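Ticket: Severe weather texts arriving late or not at all
Service: Purcombe flood and weather alerts (Privex messaging)
Priority: High
Status: Monitoring

Reported Friday, 07:40
Residents on the Farquharson estate say the overnight heavy rain warning did not reach their phones until after breakfast. Several got nothing. Email copies went out on time.

Update 08:15
Checked the send log. The warning left our system at 02:10 and was accepted by Privex within a minute. Delays of up to 4 hours between acceptance and delivery. Only the Purcombe East list is affected. River level alerts use a separate queue and look normal.

Update 09:30
Resent a test message to 15 numbers on the East list. Nine delivered straight away, six stuck at "pending". All six were moved over from the old Fostevico list in April. They still carry the old routing tag, so Privex tries the closed route first and keeps retrying.

Update 11:05
Exported the East list and found 80 numbers with the old tag. Cleared the tag on 40 of them and sent another test. All delivered. Cleared the remainder and repeated, same result.

Update 13:20
Retry limit changed so a stuck warning falls back to the main route after 15 minutes. Phone line staff have the wording for anyone who rings about the missed warning. Residents do not need to sign up again.

Attachment 1

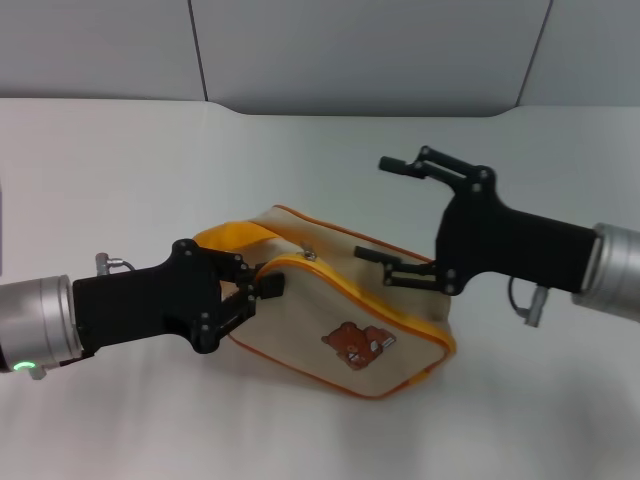

Zipped pouch, cream with orange edging and bear print

Update 16:45
Yellow wind warning issued for tonight. Went to the East list at 16:32, no pending messages at 16:40. Leaving the ticket open over the weekend.

To do
- Check the West list for the same tag
- Ask Privex to remove the closed route at their end
- Add a delivery check to the list import steps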